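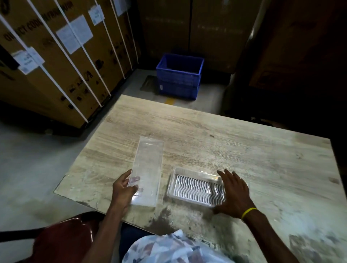
What is the insert for? It keeps small parts from sliding into one another when the carton is tipped.

The pages below cover hand packing of shallow clear boxes at the Wundach packing room. This is work note Drotness 12, revised 2019-07-31. The earlier note, from January, covered the deeper Rolland box and no longer applies to this table.

Packing is done at a wood-grain table with the flat cartons stored alongside, strapped and upright. Box, insert and lid are laid out before any parts are brought over. Inserts go in with the ridges running across the width of the tray. Inserts with a flattened ridge are set aside and returned to Lateck with the next order.

The closed box is held level by its two short ends. The ridged lid is cloudy but lets a dark item and a yellow strip show through.
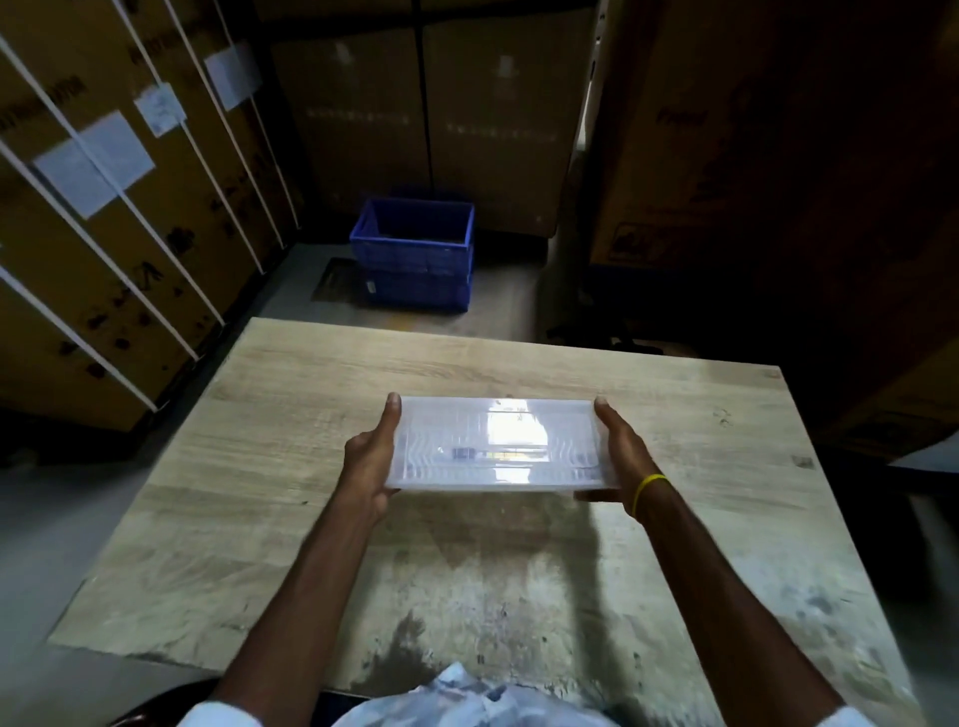
## Limits and storage

- Maximum load per box: 200 g
- Boxes per layer: 6
- Lids are stored flat, ridged side up
- Scratched boxes may be used for internal stock only

Carton sizes and label positions are listed in work note 53.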